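How to Set Up Silt Fence on a Small Building Lot

By the Plellon Site Services office
April 16, 2023

If you are clearing ground for a garage, an addition or a driveway, most local permits will ask you to keep loose soil on your own lot. Silt fence is the usual way to do it. The fabric slows runoff long enough for the dirt to settle out before the water moves on. Two people can put up a short run in an afternoon with hand tools.

These steps cover a lot with a gentle slope and no stream on it. If there is a creek, a pond or wet ground near the work, talk to your permit office before you dig anything.

What you need

Silt fence with stakes already attached, a flat spade or trenching shovel, a small sledge, a string line, marking paint and a hand tamper. We stock the Tameck and Nivden rolls. Either one works for this job. The Nivden stakes are a little heavier and hold up better in rocky soil.

1. Find the low side

Walk the lot after a rain and look for where the water leaves. The fence goes downhill of everything you plan to disturb, including the place where you will pile the topsoil. Mark the line with paint.

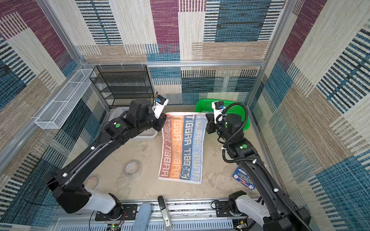 2. Follow the contour

Keep the fence as level as you can along its whole length. A fence that runs downhill acts like a gutter and sends all the water to one end, where it will cut under or around. Turn both ends uphill a few feet so the line makes a shallow J at each side. Leave some room between the fence and the foot of any steep bank so that water has a place to pond.

3. Dig the trench

Cut a narrow trench along the uphill side of your string. Check your permit drawing for the depth. Put the soil you take out on the uphill side, where you can reach it for backfill. Go around large roots if you can, but don't skip the trench there.

4. Set the stakes

Unroll the fence with the stakes on the downhill side and the fabric facing the work. Drive each stake until it is firm and the fabric between stakes is snug. Where two rolls meet, wrap the end stakes around each other one full turn and drive them as a pair. Overlapping loose fabric is not enough.

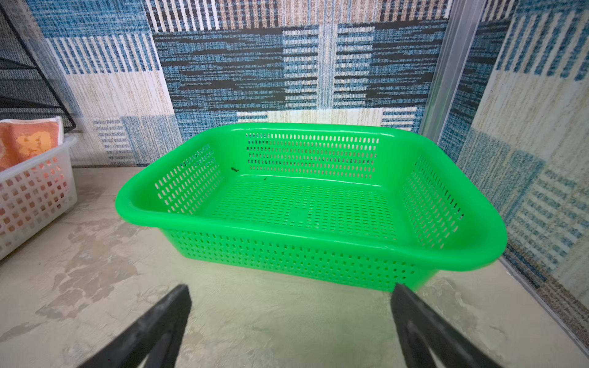
Tuck the bottom flap into the trench so it lies flat along the floor of it, with no folds. Fill the trench and tamp it hard. Most of the failed fence we get called out to look at was never buried properly, and the water went straight under it.

5. Check it and clean it

Look over the fence every 7 days and after every heavy rain. Dig out the built-up soil before it reaches half the height of the fabric, and spread it somewhere flat inside the work area. Replace torn sections from stake to stake. Tape does not hold. 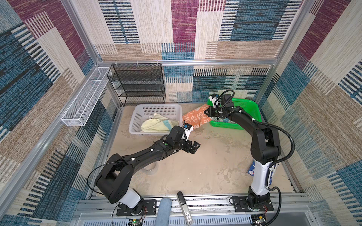
When can I take the fence down?

Leave it up until grass or other ground cover has filled in on all the soil you disturbed and your inspector has signed off. Then pull the stakes, rake out the trapped soil and seed the strip where the fence stood.

Comments (2)

gravelroad: We did 300 feet along Sarmiento Road last July and the ground was like brick. Soaking the line the night before made the trench a lot easier.

T. in the valley: Can I use straw bales in place of fence? My county sheet lists both but says fence is preferred.

Related pages

Choosing a Gravel Construction Entrance
How to Read a Grading Plan
Seeding Bare Slopes in Fall
Storm Drain Inlet Protection: 2 Simple Methods
10 Things to Ask Before You Clear a Lot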